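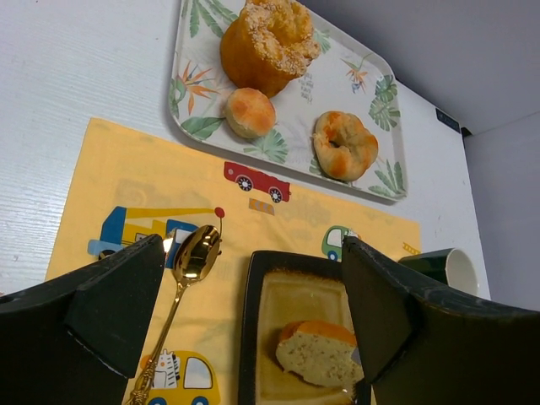 # The river under the car park

Before the tram reaches Brekeck, it turns left for no reason that a passenger can see. The street in front of it is wide and straight, and the rails could easily follow it. But the tram slows down, makes its curve behind the old post office, and comes back to the same street 500 metres later. I lived in the town for six years before I asked somebody why.

The answer is a river. It is called the Szekeres, and it has not been seen in the centre since it was put into a brick channel. The first tram line was built when the channel was still new, and the engineers did not trust the brick to carry the weight. They took the rails around it. The channel was made stronger afterwards, two times, but the rails stayed where they were.

Once you know this, you begin to find the river in many places. The houses on Mill Row stand at a strange angle to the pavement, because they were built to look at the water. There is a stone step in front of the pharmacy which leads nowhere. On the south side of the market the ground floor shops all have one step down, and on the north side they have one step up. People who have shopped there all their lives do it without thinking, like people who live on a boat.

## A path of 92 plates

Last August a small group from Hilleck, the district on the hill above the centre, finished a work which took them three years. They marked the course of the hidden river with metal plates, fixed in the pavement between the upper weir and the place where the water comes out again at Drevuvwood. There are 92 plates. Each one is as large as a hand and shows only a line, which bends as the river bends below it. There is no text on them. The group discussed this for a long time, and I think they decided well. A plate with text you read one time. A plate with a line makes you look for the next one.

Finding the right places was more difficult than making the plates. The town has two official plans of the channel and they do not agree. In one of them the river passes under the school yard, in the other it goes along the fence. In the end the group walked the streets at night, after heavy rain, and listened at the drain covers. Where they could hear the water they made a chalk mark. The next morning they compared the marks with the plans. Under the car park both plans were wrong.

I made the walk in spring and again in autumn. It takes less than an hour if you do not stop, but you will stop. In spring the sound is strong near plate 31, by the bicycle shop, and it is almost possible to feel it in the shoes. In autumn I heard nothing at all until the last part, where the houses end and the trees of Drevuvwood begin.

## What the old town did with water

In the parish books there is a list of 146 households which had the right to take water from the Szekeres. The right belonged to the door and not to the family. When a family moved, the next one received it together with the keys. Dyers had to work below the bridge, bakers and brewers above it, and nobody was allowed to wash wool before noon. You can still see this order in the street names, although Dyers' Lane today has mostly dentists.

The river was covered for reasons which were good at the time. It smelled in summer, and it came into the cellars in winter. The council paid for the work with the sale of the new land on top, and 244 plots were drawn on the map. Many were never built on. These empty plots became the car park, the small playground and the square where the market is held now. So the open places in the centre, which visitors like so much, are places where the ground was not good enough for a house.

## Should it be opened?

Some people in Hilleck would like to see the river again. There was a drawing in the library with grass banks and a wooden bridge where the car park is. It was a nice drawing. The traders are against it, and I understand them also, as half of their customers come by car from the villages.

I do not have a strong opinion. For the moment the plates are enough for me. Children jump from one to the next on the way to school, and the brass is already bright in the middle where the feet land. Two plates near the tram stop became loose during the winter and were taken away for repair. In their places there are two small squares of asphalt, and somebody has drawn the line on them with white paint.

*4 April 2020*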